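Scoring partial placements when evaluating a two-bin sorting policy

Regula Haslinger
Our laboratory is preparing to repeat the Vallix sorting evaluation with soft goods. The method summary states that each policy is tested over 50 trials and that a trial succeeds when the item is "in the bin." Caps and folded fabric seldom come to rest entirely below the rim. Should an item that stands above the rim be scored as a success, and should the starting arrangement be identical for every policy under comparison?

Wiesława Jasińska
The rim is not used as a criterion. An item is scored as placed if it is supported only by the bin and remains there after the arm has withdrawn and 2 seconds have passed. A cap whose crown rises above the rim meets this definition. A cap that hangs over the edge and touches the table does not.

Starting arrangements should be matched. We prepare a list of 36 arrangements before testing begins, draw the trials from that list with repetition, and use the same draw for every policy. The order of policies is shuffled within each arrangement so that a change in room lighting during the afternoon does not fall on one policy alone. Please report the raw counts with the success rate. With 50 trials, a difference of two or three successes should not be presented as a finding.

Ansel Ferreira
We used the rim at Gudville and had no complaints. Clear bins make it easy to judge.

Eyerusalem Assefa
I would advise against the rim for soft items, as it penalizes a cap for its shape. If earlier results were scored that way, they can be rescored from the stored video under the definition given by Ms. Jasińska.
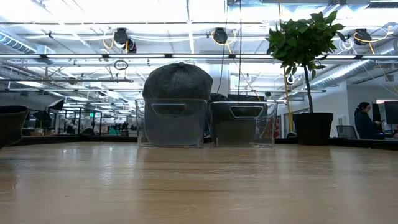 Endport Manipulation Evaluation Group | Methods Help Pages
Replies reflect the practice of the contributing laboratories. Corrections may be sent to the page editor, Yabsira Tilahun.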